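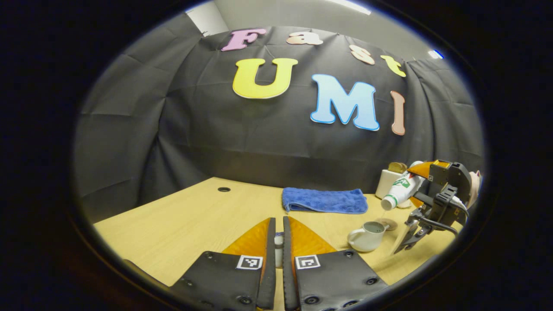
Left gripper camera, pour task. Bottle over the jug, towel at the back of the table.

16 January 2026
Ferncombe robotics club, notebook 5, R. Twal

Worked on the two-gripper pour. Majdi Zein on the right gripper, me on the left. The task as we wrote it up in November: right hand picks up the bottle, brings it over the white jug and pours, stands it back up. Left hand does its own small pick and then wipes with the blue towel. Both hands have to start and finish in the home position or the episode gets thrown out.

Setup
Black cloth up behind the table, same as last time. Letters still on it. The cloth has creases again and I left them. Table position taped to the floor so we can get back to it.
Lidix mount on the left gripper was loose at the start. Tightened both screws and redid the gap calibration before recording. Closed reading now 5, full open 255. Write these on the whiteboard too, the old numbers are still up there.

Recording
Target for the term is 2000 episodes. We said 100 today and got there, but not all of them will survive the check.
Things that went wrong:
Majdi was tipping the bottle too fast in the first batch. Slowed down after we played a few back. The slow ones look much better and the bottle neck stays over the jug.
When the bottle is tipped, the right gripper comes in front of whatever is behind it on the table, as seen from the left camera. For the pour alone it doesn't matter. For the version where the left hand has to reach past, it will. Try moving the container farther left.
Lost marker tracking on the left finger in a handful of episodes. All of them were with the wrist turned hard toward the ceiling light. Keep the wrist lower on the approach.
The right gripper cable caught on the table corner once. Episode deleted. Majdi now runs it over his forearm with a loop of tape, which is ugly but works.

Pads
Orange pads hold the bottle fine if you close high on it. If you close near the middle it rolls when you tip. Marked the good height in pencil on the label. Need to redo that on the spare bottle.

Files
Everything is on the Plilar drive under pour_twohand, raw only. Nothing trimmed yet. Failed attempts are in their own folder, please don't delete them, I want to see if they are any use for training.

Questions
Do we move the towel between episodes or leave it flat at the back? I left it flat and set it straight each time. Majdi thinks we should vary it. He is probably right, but then it has to be done properly with a list of positions.
Jug handle was on the left for the whole session. Turn it next time.

To do
Replace left mount screws (Majdi)
Check episodes and note the tracking drops (Rima)
Print new finger markers, matte paper
Sync test on both cameras before the next session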